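Notizen › Arbeitsplatz › Möbel

Der Stuhl am Schreibtisch

Mit Beginn des neuen Jahres wurde die Einrichtung des häuslichen Arbeitszimmers einer Überprüfung unterzogen. Anlass war ein Hinweis von Kinga Hajdu, wonach die Höhe der Armlehnen auf die Tischplatte abzustimmen sei. Die Platte liegt bei 72 Zentimetern, die Lehnen standen bislang fast 3 Zentimeter darüber.
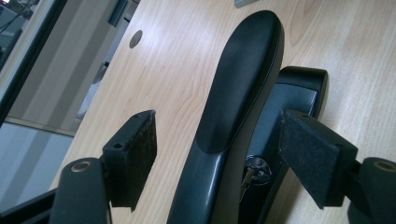 Rubrik: Sitzen und Arbeiten

Die schwarze, gepolsterte Armlehne geht nach unten in eine gebogene, dunkelgraue Kunststoffstütze über. Zum hellen Holz des Schreibtisches fügt sich dies nach Auffassung des Verfassers gut. Die Reinigung erfolgt mit einem leicht angefeuchteten Tuch; scharfe Mittel kommen nicht zum Einsatz. Der Stuhl ist nach der Arbeit an den Tisch heranzurücken, ohne dass die Lehne gegen die Kante stößt. Über die Anschaffung einer Bodenmatte wird im Juli entschieden.

Weitere Beiträge
Kabel unter der Tischplatte
Die Leselampe von Jukeo
Ordnung in 2 Schubladen
Ein Regal für Ivan Melnychuk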